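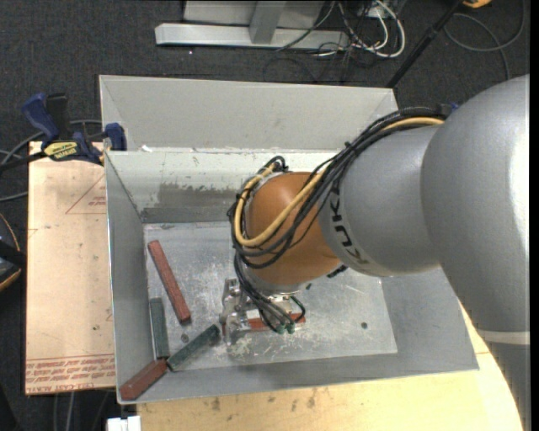
Figure 2. A KUKA arm with an orange wrist joint above an open gray metal bin.

4. Shift Handover and Recall of Verbal Instructions

4.1 Setting

The field part of the study was carried out at two sites, Stalevside and Marsden. Both run a day shift and a night shift, with a handover at 6 a.m. and another at 6 p.m. The two sites differ in how handover is done. At Stalevside the outgoing lead talks the incoming lead through the open items while standing at a whiteboard, and the incoming lead may take notes or not. At Marsden the outgoing lead fills in a one-page sheet before the talk starts, and both leads go down the sheet together. Neither site changed its practice for the study.

Earlier work in this area has mostly used recorded messages played to students (Dunmore and Dow). Recorded messages are easy to control, but they leave out the parts of a real handover that may matter most: questions, interruptions, and the listener's knowledge of the work. We wanted to keep those parts in, even at the cost of less even material.

4.2 Procedure

An observer sat in on each handover and wrote down every instruction as it was given. An instruction was defined as any statement that asked the incoming lead to do, check, or avoid something during the coming shift. Remarks about past events were left out unless they ended in a request. Greetings and small talk were also left out.

Two hours after handover, the incoming lead was asked to repeat the instructions from memory. The whiteboard, the sheet, and any notes were put out of sight during this interview. Answers were scored by two raters who had not been present. Each instruction was marked as recalled, partly recalled, changed, or missing. "Changed" was used when the lead gave a definite answer that did not match the record, such as the wrong line number or the wrong time. Where the raters disagreed, a third rater (Thaweesak) made the decision.

Data collection began in July. Handovers that lasted less than 2 minutes were dropped, as were those in which the outgoing lead had already left the building and spoke by phone. Altogether, 1,000 instructions were kept for analysis.

4.3 Results

Recall was better at Marsden than at Stalevside for instructions given late in the handover. For the first few instructions there was little difference between the sites. The gap opened as the handover went on, and it was widest when a handover held more than 10 instructions.

Changed answers followed another pattern. They were found at both sites and usually involved numbers or times. Leads who took notes at Stalevside had fewer missing items than those who did not, but they gave changed answers just as often. Questions from the incoming lead went with better recall of the item asked about. They did not appear to help with the items before or after it.

4.4 Limits

The leads knew they would be interviewed, and this may have made them listen more closely than usual. The sites also differ in staff turnover, which we could not separate from the handover method. A comparison within a single site would deal with this problem. Bickerstaff has suggested using the Kanotau plant, where the written sheet is used on some lines only, and Section 6 sets out how that could be done.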